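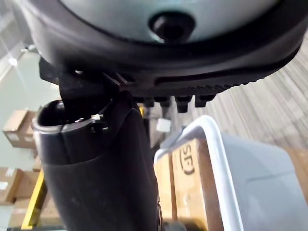 Figure 7-1. Gripper finger close under a domed part, with the bin at lower right.

7. Setting Up a Bin Station

Read this section before you run the Flallel two-arm kit on a new bin or a new shelf. You will need the stop pendant, a tape measure, the bin you plan to use and a full load of cartons for it. Allow 20 minutes for the first station.

CAUTION: Keep the stop pendant in your hand during all of section 7. The arms can move as soon as Teach mode is on, even at low speed.

7.1 Place the bin

1. Switch both arms to Hold.
2. Put the bin on the floor or on a flat, firm base. A closed carton can be used as a base if it does not sag when you press on the corners.
3. Turn the bin so that its long side faces the robot. If the sides are equal, either one will do.
4. Load the cartons with their lids up. Tape down any loose flaps.
5. Push the bin gently from each side. If it slides, put a rubber mat under it.

Note: Clear plastic film on a base carton may reflect the room lights. If the bin check in 7.3 gives error 16, remove the film or turn the base before trying again.

7.2 Check the reach

1. Select Teach, then Right Arm, then Slow.
2. Bring the open hand to the corner of the bin nearest the robot. Stop before the fingers pass over the rim.
3. Look at the hand from the side. There should be a gap of 3 cm between the fingertips and the rim.
4. Press Store.
5. Repeat for the other corners.

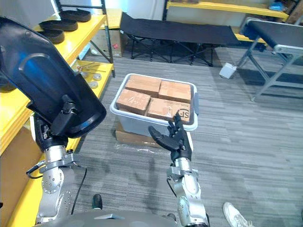

Figure 7-2. Right hand open near the front right corner of a bin holding four cartons.

If a curved panel is fitted to the left wrist, as in Figure 7-2, it hides the left hand from above. Go by the wrist view on the tablet when you move that arm. Check the cable at the left wrist too. It must hang free and must not catch on a shelf when the arm turns.

CAUTION: Shelf uprights are not picked up by the bin check. Enter each upright within reach as a fixed object (see section 5) before you leave Slow.

7.3 Run the bin check

1. Move both hands back to Home.
2. Select Station, then Check Bin.
3. Wait for the outline on the tablet to settle on the rim of the bin.
4. Compare the carton count on the screen with the bin. Tightly packed cartons are sometimes read as one. If this happens, open Count and type the right number.
5. Press Accept, then name the station. Names can have up to 16 letters.

7.4 Working close to a large part

A large part can fill most of the wrist view and leave little of the floor or bin showing. Do the following before bringing a finger up under one.

1. Set the speed to Slow.
2. Bring the finger up in single steps. Stop if the part moves.
3. Watch the rim of the part as well as the finger. The gripper bracket sits higher than it looks on the tablet and may touch first.
4. Back the finger straight down before turning the wrist.

Note: If the wrist view is blurred when the arm is still, clean the lens with the dry cloth from the kit. Do not use spray. Some blur while the arm is moving is normal.

Stored stations can be copied to a second robot with Resska 3 or later. Run 7.2 again after copying.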